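The Board on the Bench

Anyone who has put together a flat-pack shelf knows the moment when a peg won't go in. It looks like the right size. It went into the other hole without trouble. You turn it, push it, take it out, look at the end of it and try again, and then it drops in as if it had never been a problem.

Task boards are made out of moments like that. A task board is a flat sheet with fixtures fastened to it and a set of parts that belong on them. You pick up a part, find where it goes and seat it. Schools use them to teach assembly. Clinics use them for hand therapy. Factories have used them for years to see who has the patience for small work.

Piven is a small shop that makes them, in a former shoe warehouse in the town of Kornen. It turned out 366 boards last year, most of them to order. The basic model is called the Mumis and sells for $400, parts included.

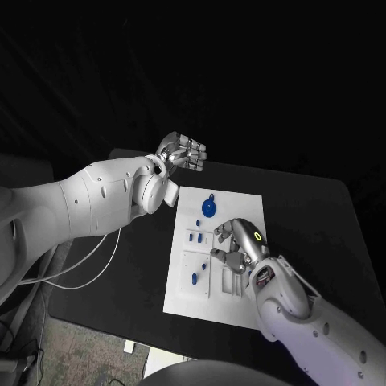

The sheet is the simplest piece of the job and the one that gets sent back most often. It has to lie flat. If one corner lifts, the whole board rocks when you press on it, and people start holding it down with one hand when they need both. Piven leaves every sheet under weights overnight before anything is attached, and checks it again in the morning on a slab of granite.

Color took longer to settle. Early boards were gray with gray parts, and customers complained that they couldn't find anything. The shop now makes a white board with white fixtures and blue parts. Blue shows up well on white in poor light, and a dropped blue peg is easy to spot on most floors. Customers can order red, but few do.

Pegs are where most beginners start. They stand upright, they are easy to grip, and it's plain when one is in. Round parts with a hub are harder. The hub has to line up before the disc will sit down, and your fingers tend to cover the very spot you need to see. 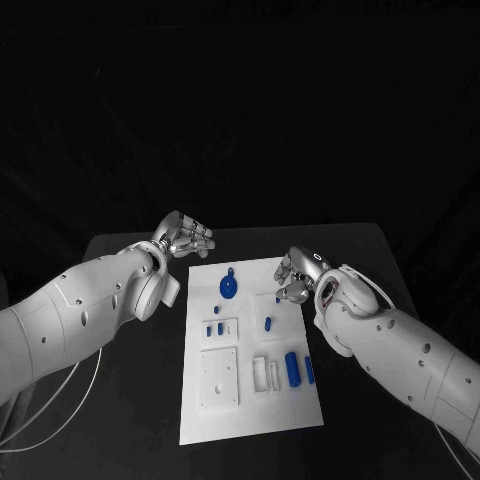

Spare parts are a business of their own. Pegs roll under things, and a school can lose a full set in one term. Agbenyega, the supply house that carries the Mumis, sells replacement pegs in bags of 20 and reorders them every November.

Setting up a board at home takes little. Use a table that doesn't wobble and put the board straight in front of you, with the short side nearest. A dark tabletop cuts down on glare. Keep the loose parts in a shallow dish on the side of the hand you use most.

A first run through the full Mumis set takes most adults 23 minutes. The second is a good deal faster. After that the gains are small, and the shop suggests switching hands.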